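Skirketwood releases Greline 2, a task planner that says what it is about to do

Jul 6, 2019

Skirketwood today releases version 2 of Greline, its planning and perception software for robot arms. The new version writes out its plan in plain words before the arm moves, so that the person nearest the stop button can read it and form a view.

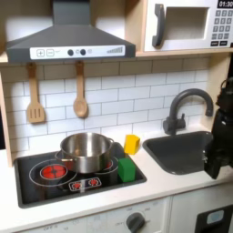 Greline takes a short instruction and breaks it into moves, checking each one against what its cameras report. Version 1 did this too, but kept its reasoning in a log file that only Stelios Dimitriou could read, and he was on leave for most of March. Development takes place at a toy kitchen, where a shiny steel pot on the cooktop gives the perception module plenty to think about: a printed red burner shows up again in the metal, and a planner that believes everything it sees will happily reach for the reflection. Version 2 scores every detection for how likely it is to be a mirror image and leaves the doubtful ones out of the plan.

"We spent years teaching it to be confident," said Ourania Karamanlidis, head of software at Skirketwood. "This release is mostly about teaching it to be a bit less so."

The planner now ships with 57 ready-made skills, among them grasp, place, turn and wait. Wait was the hardest to get right and is the one the engineers are proudest of. 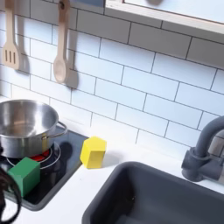 Skills can be edited in a text file and reloaded without restarting the controller, a feature customers have requested 16 times, on one occasion in capital letters. Replanning after a missed grasp is almost 20 per cent quicker than in version 1.

Maddocks, which tested the release ahead of launch, will move its sorting cells to it this summer. "It told us our shelf was in the wrong place," said Kosmas Petridis of Maddocks. "We measured. It was."

Greline 2 is a free upgrade for current licence holders. The Lenemex driver package is sold separately, as before.

Press contact: Kyriaki Athanasiadis, Skirketwood press office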